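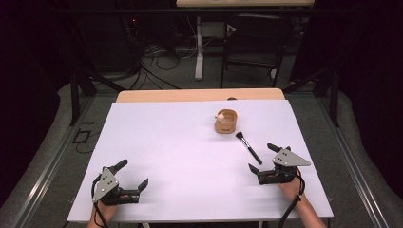 Brush and pot on the white board, a gripper in each hand.

Two Hands, One Brush: notes and a picture from the Larna project

Welcome to the gallery page for Larna, our study of how two-handed skills can be passed from people to robots. The full write-up is on its way through the usual channels and will be linked from the Jonbridge lab page when it's ready, but so many kind people stopped by our table at the Rinbridge open day and asked what we were up to that it seemed a shame to make them wait. So, pour yourself something and settle in – I do go on a bit.

The question behind Larna is a simple one. If a person does a small household task while holding a pair of grippers, so that their own fingers never touch the objects, how much of what they do can a robot learn to repeat? Older work in our lab had people steer a robot arm from across the room, and it was slow, tiring stuff. With grippers in the hands you feel the weight of things and the little bump when something meets the table, and people seem to relax into it after the first few tries.

About the task

The brush task is the one visitors always remember. There's a short tan pot and a makeup brush with a black handle, and the goal is for the brush to end up standing in the pot, bristles up. It sounds like nothing at all! But a brush lying flat has to be lifted, turned upright and lowered through a fairly small opening, and most people find they want the second hand to steady the pot while they do it. That second hand is the part we care about most. When does it come in, how firmly does it hold, and when does it let go?

About the starting positions

We move the brush between tries. Sometimes it lies at a slant in front of the pot, with the bristle head toward it, as you see it in the picture, and sometimes it points quite another way. Early on we were far too tidy about this, and our first trained model did lovely work until somebody set the brush down at an angle it hadn't met before. The untidy sets, which we began recording in October, turned out to be worth a good deal more to us than the neat ones.

About the numbers

For those who like them: 24 people took part, each working through 8 starting layouts, and with repeats and the other table tasks we came away with almost 1,000 usable recordings. A model trained on the mixed layouts managed the brush far more often than one trained on the tidy layouts alone, even when both were given the same number of recordings. The gap was widest when the brush started close to the pot, where there's very little room to get a finger underneath.

About what still goes wrong

Plenty, I'm happy to report, or we'd all have to find something else to do. We sort the failures into three kinds: the brush slips while it's being turned, the pot tips because the helping hand arrives late, or the handle catches on the rim and the robot just keeps pushing. The last of these is the one the Figueiredo group is now looking into with us, using a softer closing motion that they worked out for bottle caps.

More pictures will go up as the other tasks are written up, with the drawer and the folded cloth next in line. If you came by at Rinbridge and tried the grippers yourself, thank you, and do write to the lab address if you'd like to be on the list for the next round of sessions.

Page last updated 1st June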